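List home | Threads | By date | By author | Search archive | Log in

Subject: Re: [pantry-swap] stale crackers, stale everything
From: Carys Parri
Date: January 2026

Hi all,

Guangming, I laughed at your message because I could have written it myself last winter. Quoting the part I want to answer:

> We moved in August and I swear nothing stays crisp in this
> kitchen. Crackers go soft in 2 days. The brown sugar is a brick.
> I've been folding bags over and using clothespins, same as my
> mother did, and she never had this trouble. Do I need to buy a
> whole matching set of something? I don't want to spend a fortune.
> - Guangming Hao

No, please don't buy a matching set! I did that once, 30 pieces from Zonar, and most of them were the wrong shape for what we eat (who has that much to put in a flat square thing?). I gave nearly all of it away and went back to a mix of jars, tins and whatever had a lid that shut properly. The shelf looks like a yard sale and I can find everything.
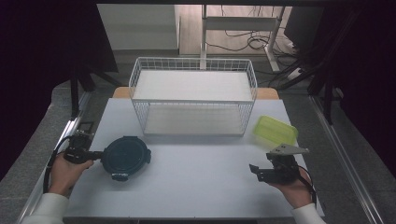
Crackers first. If they've gone a bit soft, spread them on a baking sheet and give them a few minutes in a low oven, then let them cool all the way down before you put them away. I used to box them up warm and then wonder why they were limp by supper. And keep them away from the stove, the kettle and the dishwasher. Ours lived over the dishwasher for years, which explains a lot.

Brown sugar is the opposite problem, it's drying out on you. A slice of bread in with it overnight will usually bring it back. Teodor swears by those little clay disks you soak in water, and he's probably right, but I always have bread and I can never find the disk.

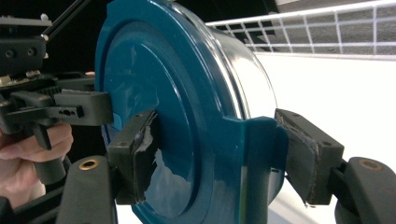 The other thing I'd do is buy less at a time. I know, I know, we all love a big bag. But Deming and I split the large oats from Troter now and it comes out to the same price, and neither of us is eating the dusty end of it in the spring. If anyone near Sultska Road wants in on the next one, I could take up to 40 pounds in the car without my husband noticing.

As for the clothespins, your mother may just have had a drier kitchen, or more kids eating the crackers. I still use them on frozen peas.

One question back to the list: has anybody had any luck keeping homemade granola crunchy? Mine is lovely the first morning and chewy by the third. I bake it until it's good and brown, and I've tried it with honey and with maple syrup. Yichen, didn't you post a recipe with egg white in it a while ago? I looked in the archive and only found the argument about raisins.

Carys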